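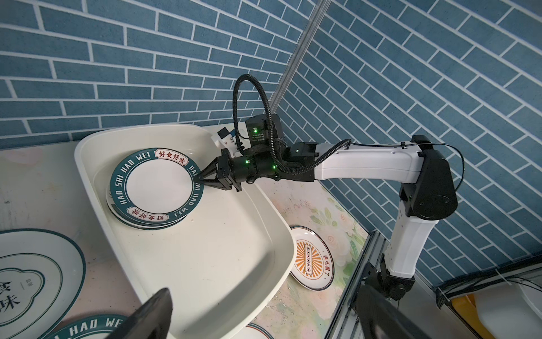 Mirjam Michiels wrote:
> Does anyone on the list still wash up in a tub instead of the sink? We moved to
> Poldale in May and the sink is so shallow that I can't get a dinner plate under the
> faucet without soaking my shirt. Also, what do you all put down on the counter?
> Dish towels are sopping after one load.

Hi Mirjam and everybody,

Yes! Tub person for years now, and I'd never go back. Mine is a big cream plastic one with rounded corners and a nice thick lip, so you can get a decent grip on it when it's full (do NOT fill it all the way, ask me about my kitchen floor sometime). The high sides keep the splashing in, mostly. I got it at the Koltberg store when they were clearing out housewares and I've been kicking myself for not getting 2.

I stack plates flat in one corner and leave the rest of the bottom open for bowls and cups. Big plates go in first, then whatever's smaller. My sister-in-law swears by standing everything on edge and she's chipped half her Cormier set that way, so make of that what you will.

As for the counter, I quit using towels. I have a soft flowery cover on it, pastel flowers and a big peach rose, kind of grandmotherly but I love it. Plates don't clatter when you set them down and it wipes off with a sponge. 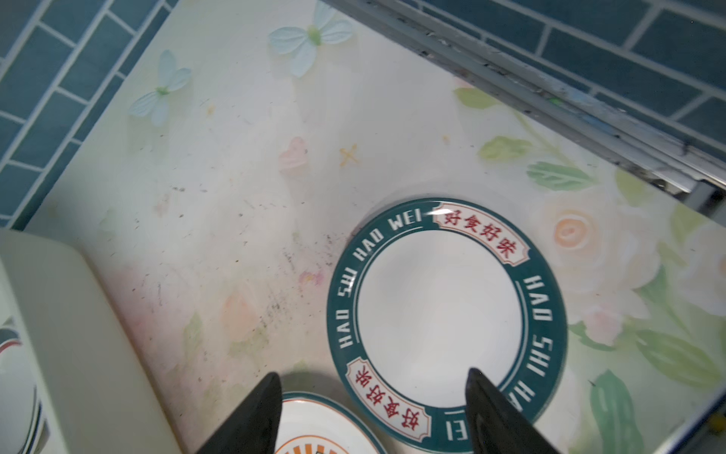

Teal-rimmed plate on the flowered cover, tub to the left

Those HAO SHI HAO WEI plates are my favorites, by the way, I like the lettering going all the way around. I'd love a few more if anybody runs across them at a yard sale. Orange stripes would be fine too, nothing in my cupboard matches anyhow.

One question back to you: is your faucet the fixed kind? We had a Haro with a swivel neck at the old house and it made filling the tub so much easier. On this one I have to use a pitcher.

More later, the dog wants out.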